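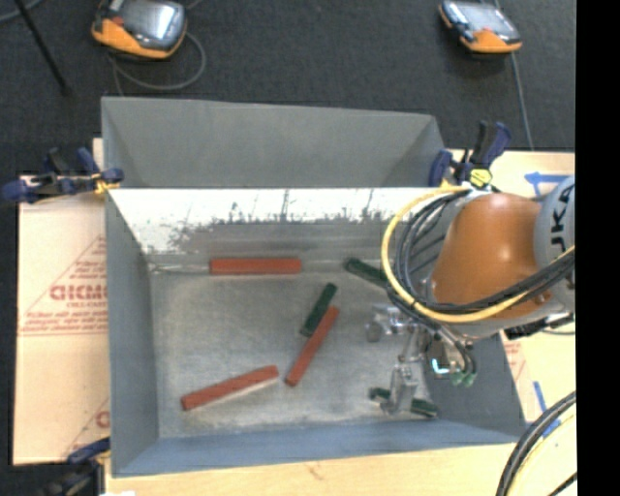

Do I need acting experience to apply?
Any experience in front of an audience or a camera is enough, including school plays, community theater and student films.

Open casting: supporting and background roles in Mullis, season two

Rokance is casting for the second season of the daytime drama Mullis, set in a family-run motel and the small town around it. We are filling seven supporting roles and building a list of background performers for the full shoot.

Filming starts in July at our studio in Rutar, with some outdoor days in town. The first season ran to 60 episodes and the second will be the same length.

Supporting roles
We are looking for adults who can play ages 18 to 70. The largest of these parts is Dana, the motel's new night manager, who appears in nearly half the season. The others include a high school swim coach, a pair of estranged brothers, a county judge and two long-term guests. Character notes go out with the audition scenes.

Supporting performers must be available on weekdays through the whole shoot. Call times are usually early, and scenes are shot out of order – you will get a schedule one week ahead, and it can change.

Background performers
No lines and no audition. You will be asked for your general availability and booked by the day. Bring two changes of plain clothes without logos. Lunch is provided. Background performers must be 18 or older.

Pay
Background work pays $283 a day. Supporting roles start at $646 per episode. Travel to Rutar is not covered for background bookings. For supporting roles, we pay mileage and can help with housing.

How to apply
Send one recent headshot, one full-length photo and a short résumé through the casting form on our website. For a supporting role, add a video of up to two minutes in which you say your name, your height and where you live, then read any short scene you like. A phone video is fine – please film in a quiet room.

Auditions will be held in person at the Sakamoto Building in Rutar, second floor. Callbacks are with the series director, Kiyoshi Okabe. We reply to everyone who applies for a supporting role. Background applicants will only hear from us when there is a booking.

Posted January 22, 2026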